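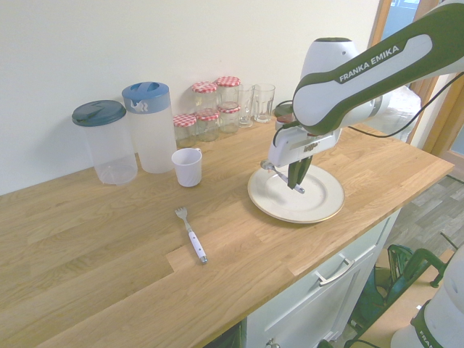 図1 スプーン把持時の様子(皿上、評価作業中)

ロボット導入情報交換フォーラム > 製品・サービス評価 > 食器ハンドリング
件名:Heletex社「Geltby」食器取扱いキットの試用結果について

投稿者:Bendik Viklund(投稿 1)

各位

平素より本フォーラムの運営にご協力を賜り、御礼申し上げます。

当施設では7月より、Heletex社が提供する食器取扱いキット「Geltby」の試用を実施しております。同製品の導入を検討されている機関が複数あると伺いましたので、現時点までの結果を共有いたします。

試用の構成は次のとおりです。
アーム:Franka Emika(既設のもの)
ハンド:既設グリッパにGeltby付属の指先部品を装着
ソフトウェア:Geltby把持計画モジュール、標準設定
対象物:スプーン、フォーク、平皿、小型カップ
作業面:木製カウンター天板

キットの内容は、指先部品一式、把持計画モジュールの利用権(1年)、および遠隔での初期設定支援です。アーム本体は含まれません。この点は見積書の表題からは読み取りにくく、当施設の調達担当も一度誤解いたしましたので、ご注意ください。

試行回数は合計313回です。このうち、皿の上に置かれた金属製スプーンの取り上げが103回を占めます。失敗は全対象物を合わせて45回あり、その大半が皿の上のカトラリーで発生しております。天板に直接置いたフォークについては、失敗はごく少数でした。

総合的な所見としては、指先部品の品質は良好、把持計画モジュールは標準設定のままでは皿上の薄物に弱い、というものです。価格に見合うか否かについては、当施設内でも意見が分かれております。

ご質問がございましたら、本スレッドにてお受けいたします。

投稿者:Märta Skjelbred(投稿 2)

Viklund様

詳細なご報告をありがとうございます。当方も同キットの見積を取得しており、大変参考になりました。

2点お伺いいたします。
第一に、失敗の内訳です。指先がスプーンの柄に届かなかったのか、把持後に滑落したのか、いずれが多かったのでしょうか。
第二に、皿の縁との干渉の有無です。当方で使用予定の皿は縁の立ち上がりが大きく、指先が先に縁へ接触することを懸念しております。

投稿者:Bendik Viklund(投稿 3)

Skjelbred様

第一の点について、最も多かったのは把持後の回転です。柄をつかむこと自体には成功するものの、持ち上げる途中でスプーンの先が下がり、皿面に触れたまま引きずられる形となります。当施設ではこれを失敗として計上いたしました。滑落はそれより少なく、未到達はさらに少数です。

第二の点について、当施設の皿は平たいもので、縁との干渉は記録されておりません。深い皿での試験は未実施のため、回答を差し控えます。

投稿者:Ivar Wallin(投稿 4)

横から失礼いたします。Wallinにて指先部品の設計に従事しております。競合する立場にある者の発言としてお読みください。

ご報告にある失敗の計上方法には、異議がございます。スプーンの先が皿面に触れたまま移動する現象は、柄の端を把持すれば二指のグリッパでは一般に起こり得るものです。重心から離れた箇所をつかんでいる以上、回転モーメントが生じるのは当然であり、これを製品側の失敗とみなすのは厳格に過ぎるのではないでしょうか。最終的に所定の位置へ運べたのであれば、成功とすべきと考えます。

競合製品を擁護する形となりますが、評価基準が不統一のまま数字のみが流布することは、業界全体にとって望ましくありません。

投稿者:Agathe Hoarau(投稿 5)

Wallin様のご意見には賛同いたしかねます。

当方は給食施設への導入支援を担当しております。現場において皿とスプーンが擦れることは、釉薬や縁の装飾の損傷、および騒音という具体的な問題を生じます。金彩の入った皿であれば、なおさらです。所定の位置へ運べたかどうかのみで合否を定める基準は、利用者の側からは受け入れられません。

また、Heletex社の製品案内には「食器の表面を保護する把持」と記載されております。この記載を掲げる以上、擦れを失敗として数えることは妥当と存じます。

投稿者:Ivar Wallin(投稿 6)

Hoarau様

製品案内の記載については、当方の確認が不足しておりました。当該の記載がある以上、擦れを評価項目に含めることには同意いたします。

ただし、「把持の失敗」と「搬送中の接触」は別の項目として集計すべきである、という意見は維持いたします。両者では対策が異なります。前者は指先部品の問題であり、後者は把持位置の計画の問題です。合算された45回という数字からは、どちらを改めればよいのかが分かりません。

投稿者:Bendik Viklund(投稿 7)

集計項目の分離については、ご指摘のとおりと考えます。試行ごとの記録は残しておりますので、分類をやり直したうえで改めて掲載いたします。

なお、擦れの定義について、当施設では持ち上げ動作の開始から10ミリ上昇するまでの接触は許容しております。それ以降も接触が続いた場合のみを失敗といたしました。投稿1に明記すべき事項でした。お詫びいたします。

投稿者:Oľga Beneš(投稿 8)

Pastberg研究棟の設備担当です。当方では同キットを昨年度より使用しておりますので、運用面の情報を補足いたします。

1 把持位置の設定
標準設定では、把持位置が柄の端寄りに選ばれる傾向があります。設定画面の「細長物」の項目で重心優先を有効にすると、当方では回転が目に見えて減少いたしました。ただし、皿の上では指先が皿面に近づくため、下降速度を落とす必要があります。1回あたりの所要時間はおおよそ倍になります。

2 周辺の物品
スプーンの置かれた皿の近くに瓶やグラスがある場合、手首の姿勢が制約され、計画が見つからないまま停止することがあります。図1のようにカウンターの奥に瓶やグラスを並べた配置では、当方であれば接近方向をあらかじめ手前側に限定いたします。Viklund様の環境ではいかがでしたでしょうか。

3 ケーブル
グリッパのケーブルはアームに沿わせ、手首の回転に十分な余長を取ってください。当方では余長の不足により、コネクタを一度破損しております。保証の対象外でした。

4 サポート
初期設定支援の対応は丁寧でしたが、2回目以降の問い合わせは有償となります。見積の段階で単価をご確認ください。

投稿者:Bendik Viklund(投稿 9)

Beneš様

貴重な情報をありがとうございます。重心優先の設定は、支援担当者からは案内を受けておりませんでした。

計画が見つからずに停止した事例は、当施設でもございました。これらは試行回数に含めておりません。接近方向の限定は行っておらず、次回の試験で採用いたします。

投稿者:Märta Skjelbred(投稿 10)

停止した事例を試行回数に含めないという点は、いささか疑問に存じます。利用者から見れば、停止もまた作業の不成立です。除外されるのであれば、件数を別途お示しいただけますでしょうか。

有償サポートの件も、当方の見積書には記載が見当たりません。Heletex社へ照会いたします。

投稿者:Agathe Hoarau(投稿 11)

Skjelbred様のご意見に同意いたします。当方の顧客の施設では、停止した場合に職員が復旧操作を行うこととなり、その時間が導入効果を大きく左右いたします。停止件数は、把持の成否と同等に重要な数字です。

加えて、重心優先で所要時間が倍となるのであれば、配膳前の準備に用いるには厳しいと判断いたします。下膳後の仕分けであれば、検討の余地がございます。

投稿者:Oľga Beneš(投稿 12)

所要時間について補足いたします。倍となるのは皿の上の薄物に限られ、天板に直接置かれたものでは差はわずかです。対象物ごとに設定を切り替えることも可能ですが、切替えは手動です。自動切替えの予定をHeletex社に照会したところ、時期は未定との回答でした。

投稿者:Ivar Wallin(投稿 13)

停止件数の開示については、当方も賛成いたします。

Skjelbred様へ。深い皿をご使用予定とのことですが、指先の長さに対して縁が高い場合、設定の変更のみでの対処は困難と思われます。契約の前に、実際にご使用になる皿をHeletex社へ送付し、確認を求められることをお勧めいたします。弊社製品でも同様のお願いをしております。

投稿者:Bendik Viklund(投稿 14)

皆様のご意見を踏まえ、再試験を次の条件で実施いたします。

集計は、把持の失敗、搬送中の接触、計画不成立による停止の三つに分けます。
把持位置は標準設定と重心優先の双方を試験します。
接近方向は手前側に限定します。
既存の記録についても、停止件数を含めて再集計します。

深い皿については、Skjelbred様より寸法をご提示いただければ、近いものを用意できるか確認いたします。

投稿者:Märta Skjelbred(投稿 15)

ご配慮に感謝申し上げます。寸法図は本日15時までに個別メッセージにてお送りいたします。Heletex社からサポート単価の回答があり次第、本スレッドに記載いたします。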